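Geltinora Pledholm
Two-arm folding unit for knitwear and mixed laundry

Product page, revised December 2019

The Pledholm is a bench or bedside unit with two arms, made to take a garment from a flat surface, fold it and place it on a stack. It is sold to small laundries, clothes repair shops and sorting rooms. A home version is under test. The notes below set out what the unit can do now, what it can't, and what we ask of a site before we quote.

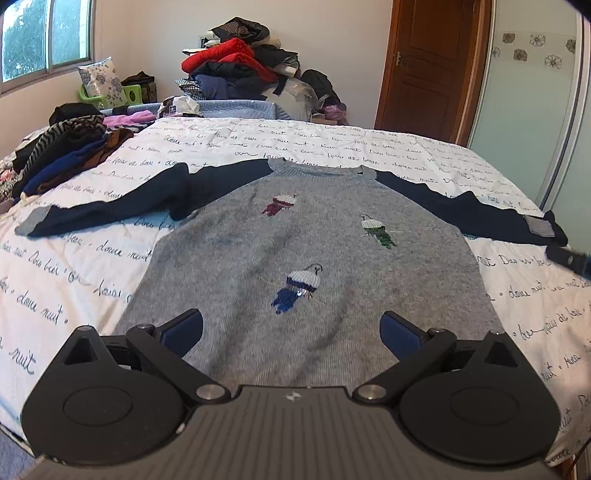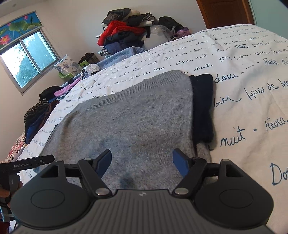
A grey knit on a printed duvet, other clothes stacked behind.

Where the task stands

Folding is often treated as one job. For a machine it is a chain of separate jobs: find the garment, find its edges, lay it flat, bring in the sleeves, fold the body, lift the result and set it down without losing the shape. The Pledholm does the middle of this chain well. The two ends are harder.

Once a jumper is flat and face up, with both sleeves clear of the body, the unit folds it in four moves. In our August bench test it was given 189 garments laid out by hand and needed help with 14 of them. Most of those were thin knits, where the lower layer came up with the upper one. The rest were garments with loose cords or open zips.

Taking a single item out of a mixed heap is a different matter. Dark garments lying on dark garments give the vision software very little edge to work from. Padded jackets change shape when gripped. For these reasons heap picking is switched off by default and is supplied as a trial feature only.

Patterned bedding

Printed covers were a known fault in the first release. Lines of lettering were read as hems or creases, and the arms would try to smooth them. Release 3 compares the surface before and after each small pull, and treats a line that stays put as print. This has cured most false hems. It adds a short pause to each fold. If speed matters more, use the plain folding mat supplied.

Soft surfaces

A mattress gives under load, so the height of the cloth changes as the fingers press. The Paul wrist joint lets the fingers sink by up to 30 mm before the arm stops and lifts. On a hard table this travel can be locked out from the settings menu.

What the unit does not do

It does not judge whether a garment is clean. Marks and stains are ignored, and a soiled item will be folded with the rest. It does not turn sleeves the right way out, pair socks or fasten buttons. It should not be used on wet cloth. Sequins, beads and raised stitching are tolerated, but the finger pads should be checked for snagged thread at the end of each shift.

Site needs

Clear space on both long sides of the bed or table
Even light, with blinds drawn if direct sun falls on the work
One mains socket per arm
A flat area for the finished stack, within reach of the right arm
A trained operator in the room at all times

Supply and support

The unit comes with two arms, the Hisside control box, a folding mat, a set of spare finger pads and a printed manual. Installation and half a day of operator training are part of the price. Software updates are free during the warranty period.

The home version has no release date. It will be offered when the unit can clear an ordinary bed of clothes without a person laying out each piece, and present results do not support that claim.

Technical questions and requests for a site visit: Kasun Jayasinghe, applications desk, Geltinora. Please state garment types, daily volume and the size of the working surface.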